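Save file stuck at 39% in Gralach (PC), tried everything I can think of

Opened 28/03/2019 by Noreen Bugti
Status: waiting on player

Hi team! So I'm 90 hours into Gralach and my main save won't load anymore. The bar goes to 39 percent, the music keeps playing (love that Cludevmont theme, but not on a loop) and then it drops me back to the title screen with error 128. No crash report or anything.

What I've tried so far:

Verified the game files, all fine.
Rolled the graphics driver back to the July one, same error.
Turned off cloud sync and loaded the local copy. Same again!
Started a new game, and that loads to 100 with no trouble, so I'm guessing it's only this save.

I last saved right outside the Rana gate with my whole party, if that helps.

Attachments (2)

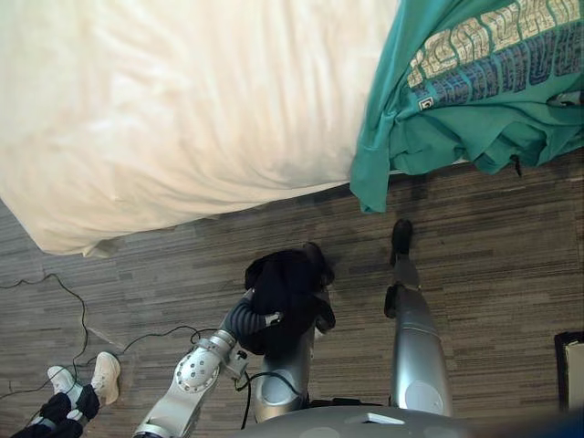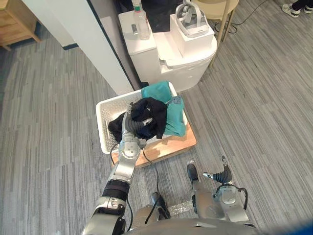

Reply from Fluroretti Support

Hi Noreen, thanks for all the detail. Please zip your whole save folder, including the backup file, and add it to this ticket. Don't overwrite the slot in the meantime.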